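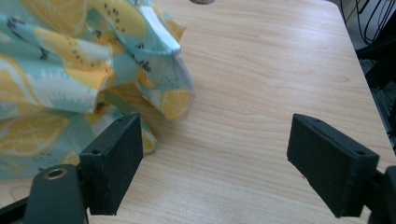
# Hand-held gripper station: walk-round checklist, cloth folding task

Filled in by me, Matilde, Monday, before the first take. Olga Barros gets the copy. Comments are mine and they ramble, because the form gives me a comment line under every item and I'm apparently unable to leave one blank. Skip to the open items if you're in a hurry!

Marks: **OK** = fine, **FIX** = sorted it on the spot, **OPEN** = somebody needs to do something, **N/A** = doesn't apply to this station.

Station: folding table, Ojeda room
Task: lemon cloth, fold in half and half again, one hand-held gripper
Demonstrators today: Siebe Hermans (morning), Carolina Coelho (afternoon)

## 1. The gripper

- [x] **1.1 Finger screws seated, nothing proud of the surface — OK**

 Checked both fingers with the short driver, quarter turn each, no movement. Please use the short driver. The long one in the drawer slips out of the head and goes straight into your other hand, and I have the plaster to show for it.

- [x] **1.2 Threaded inserts in the mounts, no wobble — OK**

 I push on each mount with a thumb and look for the insert turning in the plastic. All solid. We had one pull out on the older gripper when Siebe was doing the drawer task, and the finger swung round mid-take, so I'm a bit devoted to this item now.

- [x] **1.3 Finger faces clean — FIX**

 Little specks of dust on the black faces. It wasn't a lot, but cloth sheds, and a linty finger slides where a clean one grabs. Wiped with the dry microfiber. Don't use the spray! It leaves a film and Carolina spent most of a morning thinking she'd forgotten how to fold.

- [x] **1.4 Fingers close evenly and meet flat — OK**

 Paper strip test, pulled at the tips and then at the base. Same drag at both ends.

- [x] **1.5 Trigger returns by itself — OK**

 Ten squeezes, no sticking. It's still stiffer than I'd like (see 5.2).

- [x] **1.6 No sharp edges where the hand goes — FIX**

 There was a burr on the handle, on the side where your ring finger sits. Two minutes with fine sandpaper. Siebe said he had noticed it and just held the thing differently. Siebe, my dear, that is what this form is for.

## 2. Table and surroundings

- [x] **2.1 Tabletop dry, no splinters, no tape residue — OK**

 Ran my palm over the whole top and along the front edge. Smooth. I did find a sticky patch last time, left over from the position marks, and the cloth kept catching on it. If you need marks, use the low-tack stuff and peel it off when you pack up.

- [ ] **2.2 Cables clear of feet and chair legs — OPEN**

 I'm going to complain about this one. There are black cables hanging in loops under the right-hand side of the table. I've put it down as a trip risk and also as a snag risk, because people shuffle sideways on this task to get at the far corner of the cloth and their feet go wherever they like. I can't reroute them myself without unplugging the recording machine, and I wasn't going to do that with Siebe already logged in.

 What I'd like: everything up under the tabletop in a proper tray, with enough slack at the plug end that nobody pulls it out with a knee. Bukola Bashir has the trays. For today I moved the standing spot to the left and told both demonstrators to stay off that corner.

- [x] **2.3 Only task items within reach of the gripper — FIX**

 Cleared my own pen and my own keys off the near edge. Not proud of that! Anything that ends up in a take gets learned as part of the take, so if it isn't on the task card it should live on the shelf.

- [x] **2.4 Floor mat flat — OK**

 Flat, corners down.

- [x] **2.5 Light even, no glare in the operator's eyes — OK**

 Good strong light over the top and hardly any shadow off the fingers. I stood in the demonstrator's place and bent down to cloth height too, which you should do, as the glare only shows up from there.

## 3. The cloth

- [x] **3.1 Right cloth for the card — OK**

 The lemon one, yellow slices on pale green. The card says "patterned, medium," and this is the one everybody means by that.

- [x] **3.2 No pins, tags or loose threads — FIX**

 Cut off one long thread at the hem. A thread around a finger mount is a nuisance to get out, and people try to pull it with the trigger half squeezed, which is how you get pinched.

- [x] **3.3 Start state as written — OK**

 Crumpled start. The card asks for a loose heap with folds standing up, so scrunch it, drop it, leave it alone. Both demonstrators have a habit of tidying the heap before they begin (I do it too, it's nearly impossible not to). If you find yourself smoothing it, pick it up and drop it again.

 One thing to watch, and Carolina raised this: if the heap lands too far left, part of it goes out of the gripper camera's view when you come in from the middle. That's allowed, the card wants some starts like that, but don't lean over the table chasing it. Step across. Your back will thank you around take seventy.

- [x] **3.4 Cloth washed since last session — OK**

 Washed, no softener. Softener makes it slippery and then the afternoon takes don't match the morning ones.

## 4. Showing the task by hand

Watched Siebe do three practice folds before signing this part. He did them at normal speed with me hovering, poor man.

- [x] **4.1 Free hand stays out of the gap — OK**

 He keeps it behind his hip. I like that better than resting it on the table, where it creeps in to help. The fingers won't break anything but they will nip skin, and a helping hand ruins the take anyway. The robot will only have the one gripper.

- [x] **4.2 Approach with the gripper open, pause, then close — OK**

 Nice clear pause on all of them. If you rush the close you tend to grab two layers, and then you jerk to shake one loose, and the jerk goes into the data with everything else.

- [ ] **4.3 Wrist neutral for most of the fold — OPEN**

 Near side fine. On the far corner he bends his wrist a long way and holds it there while he decides where to put the corner down. Fine once. Over a whole session I don't want it. I've asked him to step in closer, and I'd like someone with a better eye than mine to look at the table height. Carolina is shorter and has the opposite trouble, so one height for both of them won't do.

- [x] **4.4 Release fully before lifting away — OK**

 Saw him check the fingers were open each time before he moved.

- [x] **4.5 Fumbles kept, not restarted — OK**

 This isn't really a safety item, but Olga added it and I agree with her. If you drop the corner, go back and get it, calmly, and finish. A take with a recovery in it is worth having. Stop only if something is in the wrong place, somebody walks in, or your hand hurts.

## 5. Breaks, hands and counting

- [x] **5.1 Break plan agreed out loud — OK**

 Break every half hour, gripper down on its rest, hands open, walk about. I made them both say it back to me. Yes, I know how I sound.

- [ ] **5.2 Grip effort acceptable — OPEN**

 The trigger again. It's fine for a few minutes and tiring by the end of a block, and Carolina had a sore thumb pad after her last afternoon. There's a softer return spring in the Fistance kit that I'd like to try. Until it's in, I'm capping this station at 114 takes per person per day. Siebe did 77 in his last session and stopped when I told him to, for which he gets a gold star.

- [x] **5.3 Take counter matches the log — OK**

 Counter and log both say 1,811 for the cloth task. If they ever disagree, write both numbers down and leave them alone, please, and tell Olga. Don't correct the counter to match!

- [x] **5.4 Somebody else within earshot — OK**

 Bukola is next door until five.

## 6. Playback on the arm

- [ ] **6.1 Arm enclosure, stop button, speed limit — N/A**

 No playback at this station today. When the folding demos do go onto the arm over in the Drorkero cell, use that cell's own sheet. Don't borrow this one and cross things out. I found one like that in the folder and I could not tell what had been checked and what hadn't.

- [x] **6.2 Remote-control handset parked and switched off — OK**

 It was on the shelf, off. Worth looking every time, as the handset and the hand-held gripper feel alike when you pick them up without looking, and only one of them moves a machine in another room.

## Open items

| Item | What | Who | By when |
|---|---|---|---|
| 2.2 | Cables up into a tray, right-hand side | Bukola | before the next morning session |
| 4.3 | Table height for two demonstrators | Olga to find someone | end of October |
| 5.2 | Softer return spring, then recheck with the paper strip | me | when the kit is back from Datow |

Station is good to use with the standing spot moved left and the take cap on. If you shift the table for any reason, do section 2 again from the top, and text me if the burr comes back on the handle, I've kept the sandpaper in my bag.

Matilde Amaral

*Added 1:40 p.m.:* Carolina started. Went through 4.1 to 4.4 with her as well, all OK, and she drops the cloth heap much better than either of us. Standing spot holding up fine. She'd like a lower stool for the breaks — Olga, is the gray one taken?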